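The Case for the Plain Desk

An institution reveals its priorities in its furniture. Over the past several years the discussion at Everham has turned repeatedly to shared desks: how many are needed, who may reserve them, and what should be standing on them when the next person sits down. The position taken in this essay is that a shared desk should carry as little as possible, and that the money saved on accessories should be spent on the surface, the screen and the chair.

The opposing view deserves a fair statement. When the Hirura building opened with 200 shared places, each was supplied with a document tray, a pen holder, a desk lamp, a telephone and a small set of drawers. The intention was generous. Staff arriving from other sites would find everything at hand and would lose no time in setting up. Within a year the drawers held old chargers and expired forms, the trays had become places to leave mail for people who had moved, and the lamps had drifted toward the windows, where they were least needed.

Everham adopted a shorter list in April, following a review of the Hájek floor plan. A place now consists of a white desk, a monitor on its own stand, a keyboard and an office chair. Personal items are the business of the person using the desk and leave with that person.
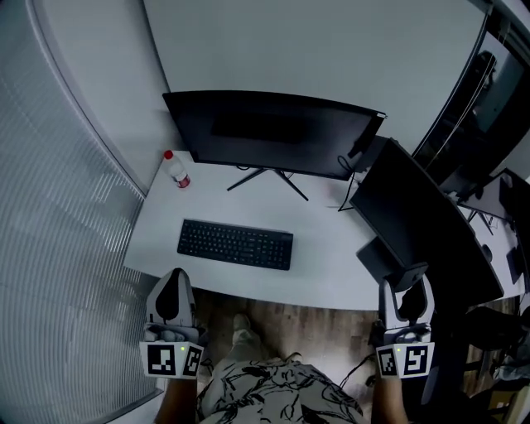 What the Surface Is For

The strongest objection to the shorter list concerns comfort. A desk with nothing on it but a keyboard and a screen can feel temporary, and some employees have written that they do not feel welcome at one. This concern should be taken seriously. It is, however, largely a question of the room: its light, its noise, the distance to the next chair. A pen holder does little about any of these.

Monitor stands merit separate attention. A large screen on splayed legs takes up a good share of the desktop, and the space beneath and behind it soon becomes storage. Wall arms and clamp arms free that space but fix the screen to one place and require tools to move. For desks that are rearranged more than once a year, the freestanding type remains the sensible choice, provided that the desk is deep enough to leave room for the forearms in front of the keyboard.

Cables are the weak point of the present arrangement. The Andus guidelines, which Everham follows in most respects, allow a maximum of 2 visible cables per desk. Few desks meet this standard for long. A cable that hangs freely from a monitor is easily caught by a sleeve, and one that reaches the floor is easily caught by a foot. The remedy is a clip under the desk edge and a regular inspection, neither of which is expensive.

Drinks should continue to be allowed, in bottles that close. A complete ban was tried on one floor and was ignored from the first morning.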